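The Long Wait for a Robot That Tidies

My mother kept a drawer in her kitchen for things that had no other place to go, and every few months she would empty it onto the counter and spend a happy hour deciding what was string and what was trash. I thought about that drawer a good deal this past December, when I spent the better part of two weeks asking people who build robots why, after all the money and all the marvelous videos, there still isn't a machine in my house that can put things away.

The first person I asked was Ekaette Onyeka, who runs the manipulation group at Prendside, a small company in a former carpet showroom with very good coffee and very bad parking. She laughed, but kindly (I suspect she gets the question at weddings).

"People always ask me about laundry," she said. "Laundry is hard, sure. But ask me about a desk. Ask me to turn one page of a notebook."

So I asked her about a page. She took a sheet from the printer and had me close my eyes and pick it up off the table, and then tell her what I'd done. I couldn't! I had slid it, or pinched it, or got a nail under the corner, and the whole thing was over before I'd noticed making a choice. A page in a bound notebook is worse, she told me, as it is fixed along one side and floppy everywhere else, and two pages love to come up together. You have to hold the book still with one hand while the other goes looking for the corner, and the hand that's looking has to feel a thickness of paper so slight that most robot fingertips can't tell it from nothing at all.

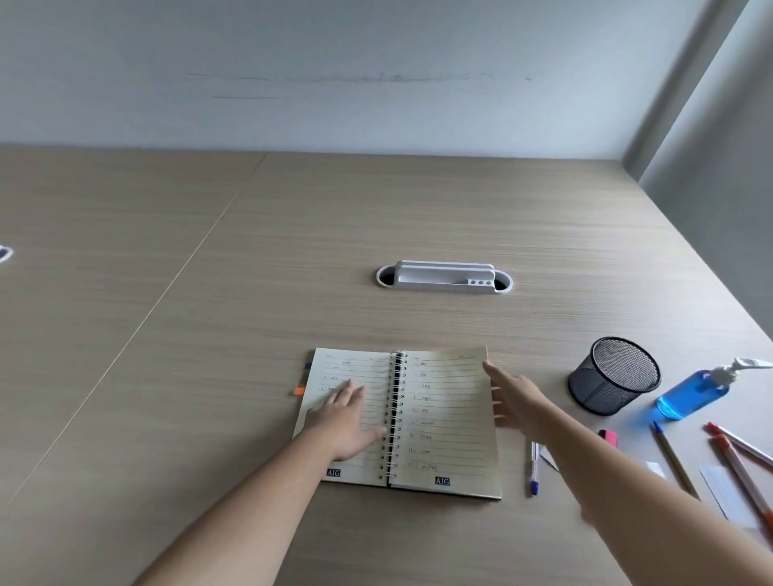 Prendside's answer, like a lot of people's answer these days, is to learn from human beings. The company has recorded 757 hours of ordinary work at ordinary tables, people sorting and stacking and leafing through things, and the software studies what the hands do and tries to work out the same moves for a pair of grippers. Dinesh Wijesinghe, who looks after all that material, told me the dull stretches turn out to be the valuable ones. He can watch someone smooth down a page with the flat of a palm and be pleased for the whole afternoon.

On the day I visited, the robot was given a spiral pad and 60 tries at turning a single leaf. It did well on the early ones, I thought, though I was rooting for it and may not be a fair witness. Then it picked up three leaves at once, and then it pushed the pad gently and steadily away from itself until Dinesh reached over and brought it back. Each try took long enough that I finished my coffee and was offered another.

I drove out on a Friday to see a different side of things at Adbridge, where they pack kits of office supplies for schools. Bello Etim has been the floor manager there for years, and he has a robot arm that he is fond of and talks to. It puts boxed staplers into cartons, around 200 an hour, and it has hardly put a foot wrong, if an arm can do that. The boxes are all the same size and they arrive facing the same way.

Pens are another matter. Loose pens roll, and they lie across one another, and the clear plastic ones confuse the cameras something awful. Bello tried a second arm on the pen line last spring and sent it back after 187 jams, a number he recited without having to look it up. The pens at Adbridge are still done by hand, by a crew led by Ladi Igwe, who can gather up a fistful, tap the ends level on the bench and drop them in a pouch while telling you about her sister's new house.

"I'd let it have the job," Ladi said of the arm. "I've got other things I could be doing. It just doesn't want it yet."

Oľga Havlíček, a designer who advises Jollbridge on its home machines, thinks we may be asking for the wrong help first. She would rather see a robot that carries a full basket up the stairs and sets it down than one that takes on the desk, with its slips of paper that might be important and might not. Even a perfect pair of hands, she pointed out, wouldn't know which of my scraps to keep. I don't always know myself.

Ekaette is more hopeful. She thinks a patient machine will be clearing simple tables in people's homes before her youngest is out of high school — he is nine — provided nobody minds it being slow. I told her I wouldn't mind at all. When I got home I emptied my own kitchen drawer onto the counter, found two dead batteries and a key I couldn't place, and put the key back.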